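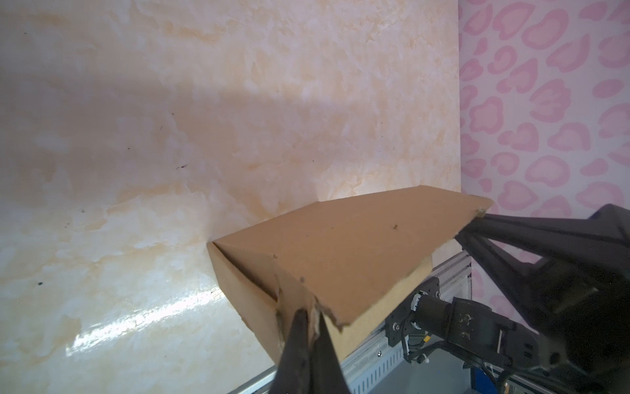

Brown corrugated box, marbled surface, pink pattern at right.

Nascombe Box Handling Notes

Version 2, 15/02/2020
Maintainer: Sofia Mavromatis
Annotation: Gwilym Trevor, Jong-dae Ma
Layout of the tables: Ifor Prosser

Summary

Nascombe is a set of written records on the opening, closing and surface condition of brown corrugated boxes in household use. It covers 80 boxes and holds 1801 rows. Each row is one observation of one box in one state. The set is meant for people working on packaging reuse, and for anyone who needs consistent words for flaps, creases and wear.

Contents

boxes.csv -- one row per box, with outer dimensions, board type and closure type
states.csv -- one row per observation, 8 columns
terms.txt -- the vocabulary used in both tables
CHANGES.txt -- edits since version 1

The tables are joined on box_id. Rows in states.csv are not in time order unless order_known is set to yes.

States

Four values are allowed: open, part_open, closed, flat. A box is open when the inside can be seen past the top flap. It is part_open when a flap is lifted but the inside cannot be seen. Side flaps do not affect the value. They are recorded in side_flap as tucked, straight or curled.
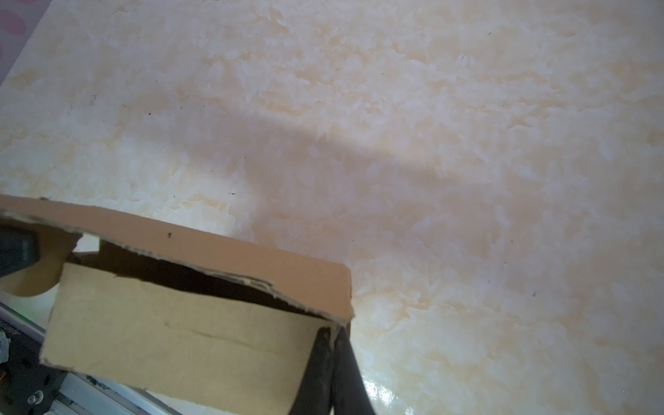 A curled side flap is entered as curled even if it could be pressed straight by hand. Edge damage goes in edge_wear, which takes none, frayed, torn or peeled. Use peeled only when a paper layer has come away and the fluting or inner ply is exposed. If more than one value fits, separate them with a semicolon.

Creases in the front panel are entered in crease_front. A faint crease counts. The score lines made at the factory do not, and annotators were told to check terms.txt before entering anything close to a corner.

Surface marks

The mark column gives the type of mark and the panel it is on. Tape residue, print, ink and scuffing each have a code. Specks on the board are entered as speck, with no attempt to say whether they are dirt or a flaw in the paper.
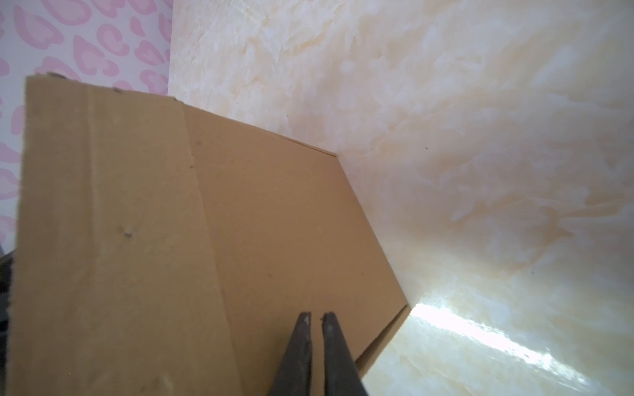
Panel names follow the fold. Where a crease runs down a sheet, the two sides are named left and right as the annotator sees them, and each gets its own marks. A dark speck a little below the middle of the left panel is therefore a separate entry from a smaller one on the right panel, and a mark near the top of the crease is entered as crease_line. Differences in tone, such as a right panel slightly deeper tan than the left, are not marks and belong in notes. A ragged section along the upper edge goes in edge_wear.

Known problems

The records from Prisville use an older term list in which frayed and torn were one value. Dilwyn Gwilliam recoded them in December. Rows that could not be settled carry edge_wear = unsure.

Board color was entered by eye. Do not use it to compare boxes seen in different light.

Side flap values are missing for all flat boxes.

Contact

Send corrections to Sofia Mavromatis with the box_id and row number.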